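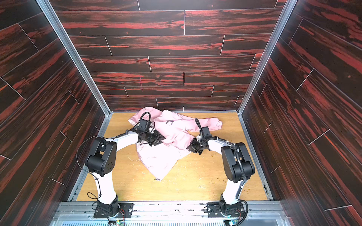

Photo: Arlo Holloway

Notes for the Skallville library talk, "Wash It Less." Keep it to 25... no, they said there's a Q&A, so watch the clock on the wall and skip the dye part if it's past 7:30.

OPENING
Hi everybody, thanks for coming out in August, when the last thing anyone wants to think about is fleece. Ask for hands: who has a sweatshirt older than ten years? Who still wears it in public? (Wait for the laugh, then tell the Quintanilla story.)

Quintanilla story, short version. My first job out of school was at the laundromat in Quintanilla, 78 washers if you counted the broken row along the back, and I washed everything I owned on hot because it was free. By spring all my sweatshirts fit my little sister. She was thrilled!

WHAT HEAT DOES
Cotton fleece is a knit. The yarns get stretched while the fabric is being made, and hot water plus tumbling lets them relax back. So your sleeves get short before the body gets narrow. Pass around the two sleeves from home, the cold one and the hot one. Don't say which is which, let them guess.

The fuzzy inside is the other thing. It's brushed loops, and every trip through the dryer pulls a bit of that out, and it ends up in the lint trap. I brought a jar of lint. Hold up the jar.

PRINTS
Inside out, always. Cold. No iron straight on the print, please, I have ruined a marching band shirt that way and I'm still sad about it. If the letters feel tacky, lay a thin dish towel over them before you fold.

HOW OFTEN
This is where people argue with me. I wear mine four or five times if I haven't been cooking or running. Hang it on a chair overnight, spot clean the cuffs with dish soap and an old toothbrush. Cuffs go first, every time. Somebody will bring up smell; say vinegar rinse, half a cup, and move on fast or we'll be there all night.

DRYING
Flat if you have the space, over 2 bars of the rack if you don't. Hoods get their own bar.

(Dye section, skip if late: Naltar blue samples, the faded one is from the window.)

WRAP UP
Handouts by the door, 125 copies, please take extras. Mending night is next, bring something with a hole in it. Thank Ralleck for lending the projector. Questions?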